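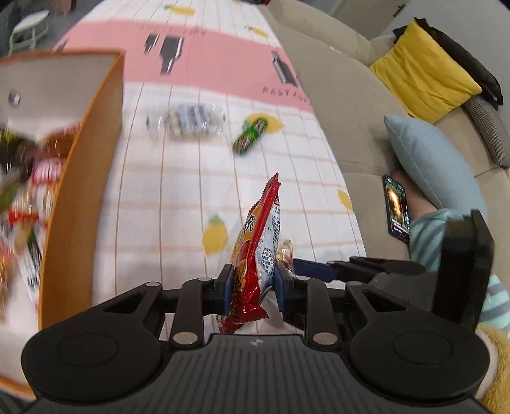 The Balo coupe is up on the lift when I get to the Turunen shop in Cumville, and the owner is already underneath it with a flashlight, talking before I have my notebook open.

"Come look at this seam," she says. "Somebody did that by hand, at the factory, and then they covered it with tar. You'd never see it unless you took the whole underside back to metal."

She has taken the whole underside back to metal. It took most of the winter. The car came out of a barn in January with mice in the heater box and a back seat that had mostly become a nest, and it's due to roll onto the grass at the Hilleo meet later this summer. I've wanted to write about this shop for years, and the Balo was my excuse.

If you've never seen a Balo, you're in good company. The company built small two-seat coupes, never many of them, and the owner's best guess is that 1,000 left the line before the doors closed. Nearly all of them rusted. The ones that didn't rust got engines from something else, because the original engine has a reputation.

"People say it's a bad engine," she says, sliding out and wiping her hands on her coveralls. "It's a good engine with a bad oil pump. Fix the pump and it'll run all day. I've driven one over the mountains in summer with the heater on full to keep the temperature down, and it was awful, and I loved every minute."

## Learning the car

She grew up around trucks, mainly. Her father ran a repair business for farm equipment and had no patience for anything you couldn't haul hay with. The first Balo she ever saw was on a trailer at a gas station, and she followed it for seven miles to ask the driver what it was.

"He thought I was going to rob him. Then he let me sit in it, and he talked until it got dark. I was nineteen. I bought that same car from him eventually, and I still have it, and it still leaks."

That leaky car taught her most of what she knows. There was a factory manual, but it was written for a dealer network that had all been trained on the cars already, so it skips things. The section on setting up the steering box is a single paragraph that tells you to adjust it "to the usual feel."

"What's the usual feel? I had to go find people who'd driven them new. I'd call them up and say, what did the wheel do in your hands when you were going straight? And you'd get these wonderful long answers. One man told me it felt like stirring oatmeal. That was it! I knew precisely what he meant, and I backed off the adjuster a little, and there it was."

She keeps those phone notes in a set of green binders, along with paint chips, upholstery scraps and tracings of gaskets. Other owners write in for copies. She mails them out for the price of the postage.

## What stays and what goes

We get into the question that starts arguments in every parking lot where old cars gather: how much should you fix? The coupe on the lift has a dented door and a worn driver's armrest, and both are staying. The floors are new. So is the wiring, every inch.

"Wiring I won't argue about," she says. "The old insulation turns to crumbs. You can keep the original harness in a box and show it to people, and I do, but I'm not sending anybody down the highway with it."

The door is a different story. The dent is in the earliest photograph the family has of the car, parked in front of a church with the paint still shiny. Taking it out would be an afternoon's work.

"I asked the customer and he said leave it, and I nearly hugged him. I've done the perfect ones. They're fun to do, I get completely lost in them. But then they go in a trailer, and I don't hear from them again. This one's going to get groceries."

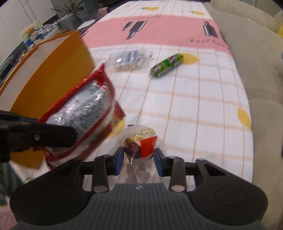

*Wrapped lollipop and snack bag, with the orange box behind.*

Paint took the longest. The Balo factory called the color Harbor, and the chips that survive don't agree with each other. Some lean green, some lean gray. The patch she trusts most came from behind the dash of this very car, where no sun had ever reached it. She sprayed eight test panels and hung them along the fence outside, then looked at them in the morning, at noon and just before she locked up.

"My husband picked the wrong one every time. I told him so every time. We're still married."

The one she went with is darker than you expect from the brochures. Indoors it looks almost plain. When she rolled up the bay door to show me, the light came in across the roof and the whole car went blue-green, and I said something out loud that I won't print here.

## On to Hilleo

The Hilleo meet is small as these things go. There's no auction and no ropes, and the field is the same field where the county holds its tractor pull. She has gone for so long that she can't remember which year was the first. What she likes is that the hoods are up and people let you climb in.

She expects 2 other Balos this year. Up to now she has never parked next to even one.

"I've been asking everybody, are you sure you're coming? Is the car running? Do you need a pump? I'll bring you a pump!" She laughs. "I've got spares in the van. I'd hate for somebody to miss it over an oil pump."

Before I go, she starts the engine. It catches on the second try, clatters, then settles into a soft, uneven idle. She reaches in through the window and holds the wheel at the top with two fingers, moving it back and forth a little, listening.

"Oatmeal," she says. "Feel that. Go on, put your hand here."

*June 5, 2018*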